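칼리오 핀란드어 교실 소개

칼리오는 핀란드어를 가르치는 작은 학교입니다. 다른 언어는 가르치지 않습니다. 핀란드어 하나를 제대로 가르치는 데에도 선생들의 체력이 빠듯합니다.

문의 전화를 받으면 대개 이런 순서로 흘러갑니다. 먼저 핀란드어를 배우면 취업에 도움이 되느냐고 물으십니다. 저희가 잠시 머뭇거립니다. 그다음에는 영어를 하면 핀란드어가 쉬워지느냐고 물으십니다. 저희가 조금 더 오래 머뭇거립니다. 그런데도 등록하시는 분들이 계시고, 이 학교는 그런 분들 덕분에 월세를 냅니다.

어떻게 시작했나

학교는 어느 해 2월에 문을 열었습니다. 개강일로는 썩 좋은 선택이 아니었습니다. 새해 결심은 이미 식었고 새 학기는 아직 오지 않은 달이라, 첫 수업에는 강사와 난로와 수강생 한 분이 있었습니다. 난로는 출석률이 가장 좋았습니다. 수강생 한 분은 두 번째 시간에 동생을 데려왔고, 동생은 직장 동료를 데려왔습니다. 저희가 지금까지 집행한 광고 가운데 그만큼 효과를 본 것이 없습니다. 나중에 전단을 만들어 돌리기도 했는데, 전단을 보고 오신 분은 인쇄된 움라우트가 하나 빠졌다고 알려 주러 오신 분이었습니다. 그분은 지금 중급반에 계십니다.

이름은 헬싱키의 동네 이름에서 따왔습니다. 칼리오(kallio)는 핀란드어로 바위, 암반이라는 뜻이기도 합니다. 단단한 기초를 다진다는 의미냐고들 물으시는데, 지을 때는 거기까지 생각하지 못했습니다. 지금은 그렇다고 대답하고 있습니다.

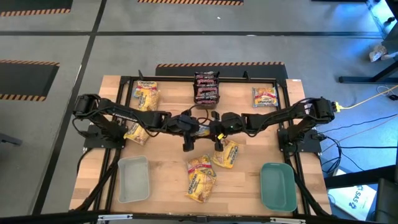

첫 수업에서는 문법 용어를 쓰지 않습니다. 격이라는 말을 꺼내는 순간 교실 온도가 내려가는 것을 여러 번 겪었기 때문입니다. 대신 손에 닿는 낱말부터 시작합니다. 첫날 배우는 낱말 가운데 puu가 있습니다. 산에 서 있는 나무도 puu, 사진 속 탁자처럼 결이 드러난 상판의 나무도 puu입니다. 한국어도 둘 다 나무라고 하니, 영어를 거쳐 온 분들이 tree와 wood를 놓고 고민할 때 한국어로 곧장 온 분은 가만히 계시면 됩니다. 탁자는 pöytä이므로 나무 탁자는 puupöytä가 됩니다. 여기까지는 모두 웃고 계십니다. 이어서 탁자 위에 있으면 pöydällä, 탁자 위에서 치우면 pöydältä, 탁자 위로 올리면 pöydälle라고 칠판에 적습니다. t가 어디로 갔느냐는 질문이 반드시 나옵니다. 그 질문에 대한 답이 초급 과정의 상당 부분을 차지합니다.

한국어를 쓰는 사람에게 핀란드어는

생각보다 할 만합니다. 핀란드어는 낱말 끝에 무언가를 붙여서 뜻을 만들고, 한국어 사용자는 태어나서부터 그 일을 해 왔습니다. '집에', '집에서', '집으로'를 구별하며 자란 사람에게 talossa, talosta, taloon은 낯설지언정 황당하지는 않습니다. 관사가 없습니다. 문법상의 성도 없습니다. 그 남자도 그 여자도 hän 한 마디면 되고, 일상 대화에서는 그마저 귀찮은지 se라고들 합니다. 미래 시제도 따로 없습니다. 핀란드 사람들이 미래를 생각하지 않아서가 아니고 현재형으로 다 해결해서 그렇습니다.

소유를 나타내는 방식도 반갑습니다. '나는 책을 가지고 있다'를 핀란드어로는 minulla on kirja라고 하는데, 곧이곧대로 옮기면 '나에게 책이 있다'에 가깝습니다. 한국어로는 원래 그렇게 말하지 않습니까. 이 대목에서 처음으로 고개를 끄덕이는 분이 많고, 저희는 그 표정을 아껴 두었다가 분격을 가르칠 때 떠올립니다.

분격 이야기가 나온 김에 말씀드리면, 분격은 어렵습니다. 물을 마실 때와 물을 다 마셔 버릴 때 목적어의 모양이 달라집니다. 책을 읽는 중인지 끝까지 읽었는지도 목적어가 말해 줍니다. 부정문에서는 또 분격이 됩니다. 사랑한다는 동사도 분격을 씁니다. 사랑은 끝나지 않는 일이라 그렇다는 낭만적인 설명이 인터넷에 돌아다니는데, 미워한다는 동사도 분격을 쓴다는 사실은 잘 알려져 있지 않습니다.

소리의 길이도 만만치 않습니다. tuli는 불, tuuli는 바람, tulli는 세관입니다. 초급반에서 날씨 이야기를 하다 보면 오늘은 세관이 세게 분다는 문장이 나오고, 저희는 그것을 고쳐 드리면서도 조금 아까워합니다.

과정 안내

알파벳은 29자입니다. 스웨덴어에서 온 å까지 넣은 숫자이고, 그 글자는 핀란드어 고유의 낱말에는 거의 나오지 않습니다. 자판에 자리만 차지하고 있는 셈인데, 어느 조직에나 그런 구성원은 있습니다.

과정은 5단계로 나뉩니다. 한 단계는 84시간이고, 한 반은 8명을 넘기지 않습니다. 아홉 번째로 신청하신 분께는 정중한 편지가 갑니다. 편지는 핀란드어로 쓰지 않습니다. 안 좋은 소식은 알아들을 수 있는 말로 전해야 한다고 생각합니다.

입문 단계에서는 인사와 숫자, 장소를 나타내는 말을 배웁니다. 숫자는 의외의 복병입니다. kuusi는 여섯인데 가문비나무이기도 하고, 이 우연을 이용한 말장난이 핀란드에 얼마나 많은지 알고 나면 긴 겨울에 사람들이 무엇을 하는지 짐작하게 됩니다.

초급 단계에서는 앞서 말한 t의 행방을 찾습니다. 자음 교체라고 부릅니다. 거리라는 뜻의 katu가 '거리의'가 되면 kadun이 되고, 가게라는 뜻의 kauppa는 kaupan이 됩니다. 규칙은 있습니다. 다만 규칙이 있다는 말이 위로가 되는 분과 그렇지 않은 분이 계십니다.

중급부터는 말하기와 글쓰기가 갈라집니다. 교과서에서는 '나는 ~이다'를 minä olen이라고 가르치는데 헬싱키에 가면 다들 mä oon이라고 합니다. 교과서대로 말하면 뉴스 진행자 같다는 말을 듣습니다. 칭찬으로 받아들이시기를 권합니다.

고급 단계는 소설과 신문을 읽고, 마지막 단계는 번역입니다. 번역반은 수강생이 선생을 가르치는 시간이 더 길다는 불평이 선생들 사이에서 나옵니다. 수강료를 돌려드리지는 않습니다.

교재

교재는 저희가 만든 '릴타(Rilta)'를 씁니다. 오래전에는 '폰델(Fondel)'이라는 수입 교재를 썼는데, 등장인물이 모두 사우나에 가거나 사우나에서 돌아오는 길이었습니다. 핀란드 생활을 충실히 반영했다고 할 수도 있겠으나, 약을 사거나 집주인에게 전화를 걸어야 하는 수강생에게는 도움이 되지 않았습니다. 릴타에는 약국도 나오고 집주인도 나오고 세탁실 예약을 둘러싼 이웃 간의 분쟁도 나옵니다. 사우나는 한 과로 줄였습니다. 사우나 과를 없애자는 의견도 있었는데 핀란드 출신 선생 전원이 반대했습니다.

릴타에는 번역문이 실려 있지 않습니다. 불친절하다는 말씀을 자주 듣습니다. 맞는 말씀이고, 앞으로도 싣지 않을 예정입니다. 뜻이 옆에 적혀 있으면 눈은 그쪽으로 가고, 핀란드어는 종이의 절반에서 조용히 늙어 갑니다. 대신 각 과의 끝에 낱말을 풀어 둔 쪽이 있습니다. 거기까지 넘기는 수고가 기억에 남는다는 것이 저희 주장이고, 종이값이 덜 든다는 것은 부수적인 이점입니다.
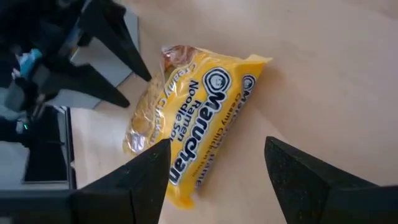

이슬라 네피아는 초급반을 마치고 보낸 글에서, 릴타의 세탁실 대화를 외워 두었다가 탐페레의 기숙사에서 한 글자도 바꾸지 않고 써먹었는데 상대가 너무 공손하게 화를 낸다며 웃더라고 했다. 화내는 말도 구어체로 한 과 넣어 달라는 부탁이 그 아래에 붙어 있었다.

부탁은 반영했습니다. 개정판의 세탁실 과에는 이제 대화가 두 가지로 실려 있습니다. 하나는 교과서의 말이고 다른 하나는 실제로 세탁물이 밀린 사람의 말입니다. 수강생들은 두 번째 것을 훨씬 빨리 외웁니다.

독서 모임 페르네세로

정규 수업과 별도로 '페르네세로(Fernesero)'라는 독서 모임이 있습니다. 핀란드어처럼 보이지만 핀란드어가 아닙니다. f로 시작하는 낱말은 핀란드어에 대개 빌려 온 것뿐이고, 이 이름은 어디서 빌려 온 것도 아닙니다. 첫 모임에서 누군가 책 제목을 잘못 읽었고, 틀린 발음이 마음에 들어 그대로 굳었습니다. 어느 책이었는지는 본인의 명예를 위해 밝히지 않겠습니다.

모임에서는 짧은 글을 소리 내어 읽습니다. 동화, 요리책, 부고, 동네 신문의 독자 투고를 가리지 않습니다. 독자 투고가 인기가 좋습니다. 문장이 짧고 감정이 분명하고 조건법이 풍부합니다. 불만을 품은 사람은 누구나 조건법을 잘 씁니다. 제설차가 조금만 일찍 왔더라면, 버스 노선이 그대로였더라면 하는 식입니다. 어느 나라의 말을 배우려면 그 나라 사람들이 무엇을 못마땅해하는지부터 알아야 한다고 저희는 믿고 있습니다.

참가 자격은 초급 이상입니다. 입문반에서도 오시는 분이 있는데 막지 않습니다. 모르는 채로 듣는 것도 공부이고, 커피가 나옵니다. 핀란드식으로 연하게 내립니다. 처음 드신 분이 보리차냐고 물으신 적이 있습니다.
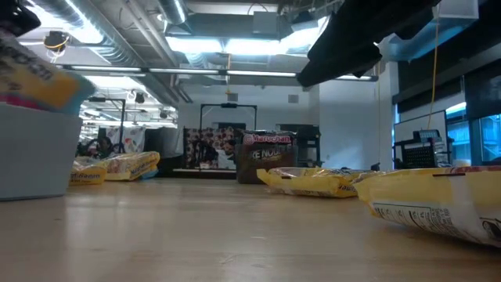 리트바 히르보넨

저는 이 학교에서 가르치고, 이 소개글도 제가 썼습니다. 한국어로 쓰고 선생들에게 돌려 읽혔더니 조사를 여러 군데 고쳐서 돌아왔습니다. 은과 는, 이와 가를 오래 공부했는데도 아직 빨간 글씨가 생깁니다. 수강생들이 분격 앞에서 짓는 표정을 저는 '은/는' 앞에서 짓습니다. 어느 쪽을 써도 맞는데 느낌이 다르다는 설명을 들을 때마다, 제가 교실에서 하던 말이 제게 되돌아오는 것을 느낍니다.

한국에 처음 왔을 때는 침묵 때문에 애를 먹었습니다. 핀란드에서는 대화 중에 말이 끊겨도 별일이 아닙니다. 생각하는 중이거나, 할 말이 없거나, 둘 다입니다. 그런데 여기서 제가 가만히 있으면 상대가 과일을 깎아 오거나 제 건강을 걱정했습니다. 지금은 중간중간 '네네'를 넣을 줄 압니다. 핀란드에 가면 어머니가 왜 자꾸 대답을 하느냐고 하십니다.

이런 차이를 수업에서도 다룹니다. 숨을 들이쉬면서 joo라고 하는 소리를 아실지 모르겠습니다. 놀란 것처럼 들리지만 그냥 그렇다는 뜻입니다. 교재에 적을 방법이 없어서 직접 들려 드리는데, 다 같이 따라 하면 교실 전체가 찬물에 들어간 듯한 소리가 납니다.

발음에 대해서도 한마디 적어 둡니다. 한국 분들은 ö를 잘하십니다. 어려워하시는 것은 r이고, y를 '이'로 읽으려는 버릇도 끈질깁니다. 제 성의 y는 없으니 다행이지만 Hirvonen의 r은 매 학기 시험대에 오릅니다. 한글로 옮기면 '르'가 하나 끼어들어 이름이 길어지는데, 저는 이제 그 글자에 정이 들었습니다. 참고로 hirvi는 큰사슴입니다. 제 걸음걸이와는 관계가 없습니다.

자주 받는 질문

핀란드에 갈 계획이 없어도 되느냐고 물으시는 분이 많습니다. 됩니다. 저희 수강생 가운데에는 추위를 질색해서 절대 가지 않겠다는 분도 있고, 음악을 듣다가 가사가 궁금해서 오신 분도 있습니다. 후자의 경우 가사의 뜻을 알게 된 뒤 그 노래를 덜 듣게 되었다고 합니다. 책임은 지지 않습니다.

얼마나 배워야 유창해지느냐는 질문에는 답을 드리지 않습니다. 저도 한국어로 그 질문의 답을 기다리고 있습니다.

결석하면 어떻게 되느냐면, 다음 시간에 모르는 격이 하나 늘어 있습니다. 보강은 담당 선생과 상의하시면 됩니다.

숙제는 있습니다. 매번 있습니다. 짧은 글쓰기인데, 주제는 대체로 날씨나 이웃이고, 길이는 자유입니다. 한 문장만 써 오셔도 받습니다. 가장 짧은 숙제는 Sataa였습니다. 비가 온다는 뜻이고, 문법에 틀린 곳이 없고, 그날은 정말 비가 왔습니다. 만점을 드렸습니다.

상담과 등록

등록 전에 수업을 한 번 들어 보실 수 있습니다. 원하시는 단계를 모르겠으면 짧은 면담을 하는데, 시험은 아닙니다. 어디서 핀란드어를 접하셨는지 여쭙고, 아시는 말을 한두 마디 듣습니다. 욕을 먼저 말씀하시는 분이 꽤 계십니다. r 발음을 확인하기에 좋으니 부끄러워하지 않으셔도 됩니다.

수강료와 시간표는 시간표 안내 쪽에 따로 두었습니다. 환불 규정도 거기에 있습니다. 한국어로 쓰여 있고 격 변화는 없습니다.

이 소개글은 2026년 10월에 고쳐 썼습니다. 조사가 틀린 곳을 발견하시면 접수처에 말씀해 주십시오. 연한 커피를 드립니다.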